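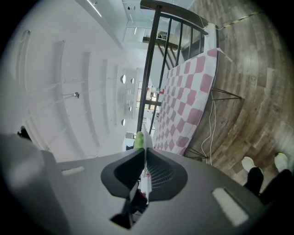 Where do you keep a folding bed when the room it belongs to is full? On the landing, folded and stood on end, with the straps done up, until the room is clear again.

4th November

Back on the spare bed business today. I'd promised Euan I'd write down what we've settled on, mostly so that I stop being asked, but also because I keep forgetting it myself between one visitor and the next.

The bed with the checked mattress (pink and white, you can't mistake it for any of the others) is at present folded up and leaning on the stair railing. I don't love it there. It's handy for getting it in and out, I'll give it that, but the legs stick out over the floor more than you think they will, and if you come round with a tray in your hands you find them with your shin. Euan reckons the railing is the best place for it as there's a proper handrail to take the lean. I reckon it wants to be flat to a wall with nothing behind it. We've agreed to differ until the Semdale shelves go up, at which point there'll be a wall to argue over.

There are thin white cables trailing on the floor by the bed legs as well. I'd like them sorted before anything else gets moved, so that's first on my list. Two of the cable clips from the Nasia box would do it, if I can find the Nasia box. Teodora had it last, for the blinds.

Measuring. The cupboard at the far end is 11 cm too narrow for the bed as it folds now. I went over it again after lunch in case I'd read the tape wrong in June and no, it's still 11 cm. Taking the mattress off and rolling it would let the frame go in by itself, and then the mattress could live on the top shelf in a bag. Teodora is against rolling it! She says foam that's been rolled all winter never lies flat again and she had one that was like sleeping on a drainpipe. I've no evidence either way. Could try it for a fortnight and see.

Folding, for whoever does it next:

Strip the bedding off first, all of it, including the thin under-blanket. It will fold with the blanket on and then spring open halfway down the corridor, ask me how I know.

Lift from the middle. Both halves should come up together. If one side sticks, let it down and start again, don't lean on it.

Do the lower strap up, then the upper. I did them the other way round for months and it makes the bottom gape.

Legs - check they've come right in. If they're splayed the whole thing walks away from you on a hard floor.

It's an easy job with two people and a rotten one alone. I can manage it by myself but I wouldn't want to take it down a flight of stairs, and please will everyone else not do that either.

The floor. I had a good look at it this afternoon with the lamp, and there are a few scuffs in the planks that I'd put down to bed legs, though it could as easily be chairs. Felt pads are the answer. We have a card of the Tirna ones, 40 to a card, and the bed only needs a handful, so there's no excuse. The last lot fell off within a week, but I think that was me sticking them on without wiping the feet first. This time: damp cloth, dry cloth, then stick, then leave it standing overnight.

While I'm on the floor, the yellow and black tape stays where it is for now, please. I know it looks untidy. Euan wants to swap it for something neater and he's welcome to, but I don't want it pulled up before the new stuff is in the building.

Covers. I rang Deák about a storage cover, the zip-up sort with handles, and they do one that should go over the bed folded with the mattress still on. The order number is 329 if anybody needs to chase it. No delivery date yet, the man was very pleasant but wouldn't be pinned down. It only comes in navy, so we'll lose the nice cheerful checks, which is a shame (I've got rather fond of them, they remind me of a picnic tablecloth we had when I was small). It should keep the dust off, though, and handles would be a real help on the corner by the cupboard.

Still to do:
Cables clipped back
Find the Nasia box, ask Teodora
Pads on the feet
Try the rolled mattress, mark the start date on the bag
Chase Deák

Euan wants the bed up again for his cousin at the end of the month, so the fortnight's trial had better start tomorrow. I'll bring a bag in from home.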